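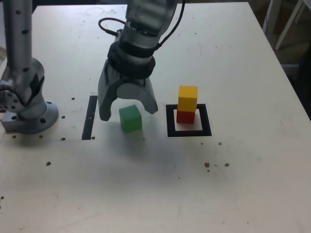 The Figueroa public library will stop charging overdue fines in February, ending a practice that brought in $814 last year and cost the town $1,416 in postage, envelopes and printer ink to enforce.

The arithmetic came to light when branch manager Visitación Soler was asked to explain why her stationery budget was larger than the one at Orell, a town with twice the people and a second branch. Her reply ran to 2 pages and included a sample envelope.

"We were mailing a letter to ask for thirty cents," Soler said. "Then we mailed another one, a bit firmer."

Under the new rules, a book that is 18 days late will be treated as lost, and the borrower will get a bill for the replacement. Bring the book back and the bill goes away. Old fines will be wiped from all accounts, including that of one council member who asked not to be named and then voted in favor.

The change passed after a short debate, most of it about parking. One resident of Ploltach Road argued that fines build character — he has paid them since grade school, he said, and still owes on a book about knots.

Borrowers with overdue books can use the drop box on the Musis Street side. The one by the front door is still jammed. A repair has been approved, and the library is waiting for the letter.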